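Brown paint looks patchy on a big flat wall. Another coat or start over?

Posted in Home and Garden > Painting
432 views

Dilunside
I painted our dining room over the holiday weekend in a milk chocolate brown, eggshell finish. The short walls look fine. The long wall across from the window is lighter in the middle and darker toward the top left and the bottom right corner. It has had 2 coats, rolled over a gray primer. I used the same roller the whole time but I did open a second can partway through, and I can't remember where on the wall I switched. The cans have different batch numbers. Do I need a third coat, or is something wrong with the paint? I would like to finish before my in-laws come in February.

Pidorora
Check it after dark first. Turn off the ceiling light, stand a lamp in the middle of the room and look again. Then move the lamp to one end. If the dark areas move with the lamp, it is the light and more paint will not change anything. If they stay put, it is the paint.

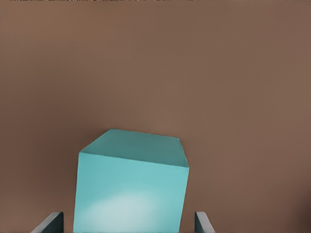 Brown is hard to judge because a plain surface in one color still changes tone from one side to the other. You can get the same thing on a computer, and room preview programs do it too. The rendered brown surface in my picture has no pattern or texture at all, and it is still darker at the upper left and in the lower right corner, with a lighter, more even stretch through the middle and right. That is close to what you describe on your wall.

If it does turn out to be the paint, I would suspect the two cans. Pour what is left of both into one bucket, stir it well and do the whole long wall corner to corner. Don't spot paint the dark areas. With eggshell the touch-ups will show from the side.

Eketier
3 coats. Dark colors always need 3.

Herrera
I agree with the lamp test but would add one thing — look along the wall from the side, with your face close to it. Shiny and dull patches mean uneven film, usually from going back over paint that had started to dry. Work in strips about as wide as the roller is long, top to bottom, and overlap each one while the edge is still wet. Turn the heat down in that room while you paint.

Two cans with different batch numbers usually show up as a line, or a change at a corner. A slow fade is less likely to be the batch. Let it dry a few more days before you decide.

Dilunside
Did the lamp test tonight. The bottom corner moved with the lamp and the top left did not. I will mix the cans and do the whole wall again on the weekend.

Last edited Wed 30 December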